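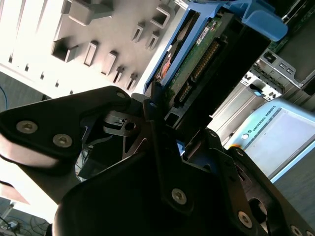

Setting Up a Drive-Swap Cell Next to Existing Bench Staff

This page covers moving manual drive swaps to a single-arm cell. It assumes the arm is installed, the safety assessment is signed, and the people who now pull drives by hand will stay on the team. The procedure was written at the Divonden site, where returned servers are stripped, tested and refilled before they go back to Wamach.

1. Record the manual job first

Spend one full shift at the bench before any teaching is done. Write down every motion, including the ones that are missing from the work instruction. At Divonden the instruction had four steps: release the latch, pull the caddy, scan it, rack it. The technicians also checked for bent pins, wiped dust off the label and set aside any caddy that felt tight. The arm will do none of these unless they are added as separate steps or assigned to a person. Over 400 manual pulls, 67 were set aside for a tight fit. That figure decided how the exception work was staffed.

2. Fix the holder before teaching points 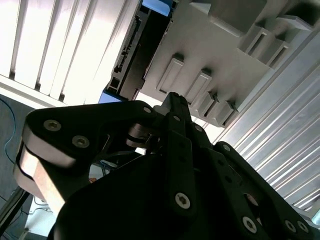

Holder position is the first thing to lock down. Every pick and place point is taught relative to it, so a holder that moves after a bench cleaning will cost a morning. Mount it to the profile of the table and not to a loose plate. The raised tabs along the lower part of the light grey holder are a good place to take reference touches – use the same ones every time, in the same order, and write the order on the cell sheet. Store the result in the Folico program as a named frame. Do not type offsets into individual points.

Retouch the frame at the start of each shift. Log the difference. If it changes by more than the limit on the cell sheet, stop and check the mounting hardware before running.

3. Teach slow, then hand over

Teach the approach, grip, pull and place points at reduced speed. The technician who did the job by hand should hold the pendant. The integrator stands by and answers questions. This takes longer than having the integrator do it – at Divonden it took two extra shifts – but the person who will clear faults later has then taught every point in the program.

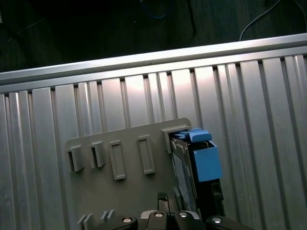 Set the grip force on the low side and raise it in small steps. A caddy that slips during the pull is an easy recovery. A cracked latch means a replacement part and a form. When the grip is stable, run 202 cycles with a technician present and sort every stop under one of these codes:

A – grip missed
B – caddy tight
C – place not seated
D – frame out of limit
E – other, with a note

Code E should shrink as the run goes on. If it does not, the codes are wrong and need to be redrawn with the technicians.

4. Rewrite the job, in writing

After handover the bench role consists of loading chassis, clearing stops, inspecting tight caddies and retouching the frame. Pulling is a small part of it. Update the job description and the pay grade review before the cell goes to full rate. Keep one manual bench open and rotate everyone through it on Saturday, so that hand skills are still there when the arm is down.

Do not publish cycle counts by operator. The count belongs to the cell. At 2,000 cycles, review the stop log with the whole shift and change the cell sheet where needed.

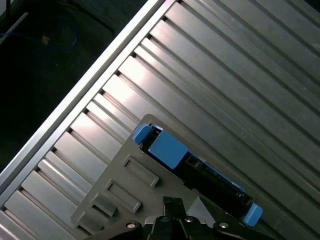 Xiong wrote in after trying this at a smaller shop and disagreed with the order of steps 3 and 4. The new job description should come first, in Xiong's view, as technicians there were asked to teach the arm before they had been told what their own work would be afterward, and two of them declined. Xiong also asked for a sixth stop code for label read failures.

The code has been added to the cell sheet as F. The order of the steps is under review. Until it is settled, sites starting a new cell should issue at least a draft of the job description before anyone picks up the pendant.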